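Skurkura Toilet Brush, Small, Round Head

Home / Bathroom / Cleaning / Brushes
Item: Small toilet brush, white
Sold as: single brush, or carton of 12
Availability: in stock, 1,220 pieces

The Skurkura is a small toilet brush with a round head, sold for home bathrooms, rental apartments and office restrooms. It is shorter than our standard brush and fits in the gap between a toilet and the wall, where a full-size brush and stand often won't go. The head is the same on all sides, so you don't have to turn the handle to find the cleaning edge.

We sell it without a stand. Most of our repeat buyers already have stands or wall cups and only need to change the brush. If you do need one, see the Fenari cup further down this page.

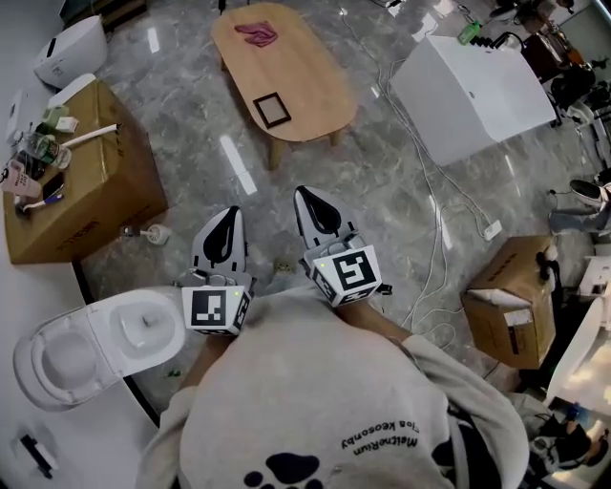

Small toilet brush with white round head, shown on marble-patterned flooring.

What you get

One brush, head and handle already joined. There is nothing to assemble. Cartons of 12 come with a plain paper divider between the two rows and a sheet of shelf labels. The single brush ships in a paper sleeve.

The head does not unscrew. We get asked for replacement heads a few times a year and we don't carry them for this model. The standard brush does have a replaceable head, so look at that one if you want to keep the handle.

Using it

Put the cleaner in the bowl first and leave it for as long as the bottle says. Work under the rim, then down the sides, then into the outlet. Flush, and hold the brush in the clean water while the bowl refills. Tap it on the inside of the rim and let it drip before it goes back in the cup.

To let it dry fully, close the seat on the handle with the head hanging over the bowl. Ten minutes is enough to stop it from dripping. Wash the cup when you wash the floor.

For the outside of the toilet, use a cloth and a spray. The brush is not meant for the tank, the seat or the lid, and it will leave fine marks on a glossy seat. Don't use it on tubs or sinks either.

Keep toothbrushes, cups and phones well away while you clean. A bathroom with little shelf space tends to collect these things close to the toilet, and they should be moved to another room or at least put in a closed cabinet before you start scrubbing.

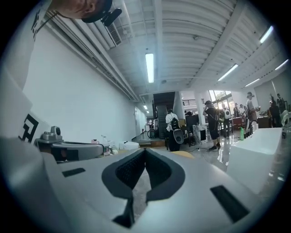
Spray cleaners made for bathrooms are fine with this brush, including the ones with mild acid for lime. Bleach is fine if it is diluted. Do not stand the head in undiluted bleach overnight. The bristles go stiff and start to splay, and we don't replace brushes that were damaged this way. Never mix bleach with an acid cleaner, in the bowl or in the cup.

Goes with

Fenari brush cup. Open top, straight sides, wide enough for the round head. Lifts out for rinsing. Sold separately.

Triltia bowl cleaner, 200 ml. Angled neck for getting under the rim. Do not use on natural stone floors, and wipe up drips right away on any floor.

Gu wall hook. For people who want the cup off the floor. Needs two screws, not included. Do not hang it over a radiator.

Carton and bulk orders

Cartons of 12 can be mixed with other brushes from the same page for free shipping. A full pallet is 1,248 brushes and ships on its own. Pallets need a delivery address with a loading dock or someone there to help unload. Bulk orders are handled by Wanting Bai in the sales office. Include your delivery hours when you write, and tell us if the truck has to arrive before 10 a.m.

The carton was changed in August. The new one is slightly lower and has a hand hole on each short side. Older cartons hold the same brush and may still turn up in mixed orders until they run out. 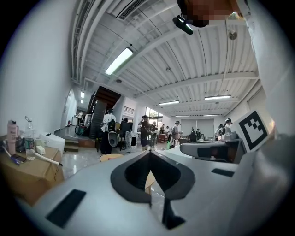 How often should the brush be replaced?

In a home bathroom, every six months is a good rule. Change it sooner if the bristles lie flat, if the head has stained, or if it still smells after a rinse in hot water and dish soap. Restrooms with many users should plan on every two months.

Returns

Unused brushes in the original sleeve can be sent back within 30 days. For hygiene reasons we can't take back a brush once the sleeve is open, unless it arrived damaged. In that case send a photo of the brush and the packing slip to Jin-sol Oh at the returns desk, and keep the sleeve until you hear from us.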